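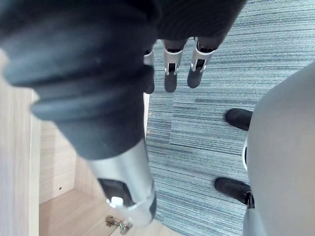 Wendel Parish Records: Data Card

Summary
The Wendel collection contains 735 transcribed entries from baptism, marriage and burial registers. It is intended for local historians and for teachers of regional history. Release notes are issued each October.

Contents
Each entry gives the register name, the page, the names as written and a modern spelling. Illegible words are marked with a question mark in square brackets. Occupations are left in the original language – a glossary is supplied in a separate file.
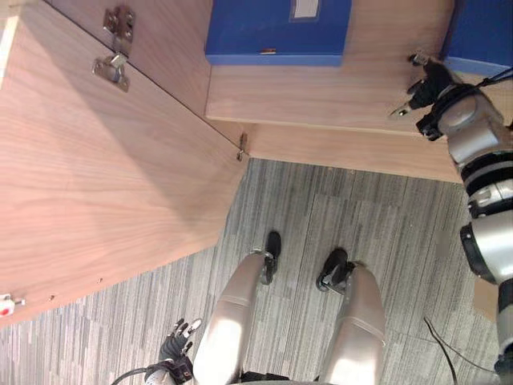 Spellings were checked twice against the Sterkell index. Where the two readings differed, both were kept, and the second is stored in the column named "variant". Dates before the calendar change have not been converted.

Known limits
Burial entries are missing for 13 pages damaged by damp. The Dervishi family papers are not included.

Use and contact
The files may be copied for study with credit to the collection. Corrections should be sent to Pejman Nouri, records editor, with the page number.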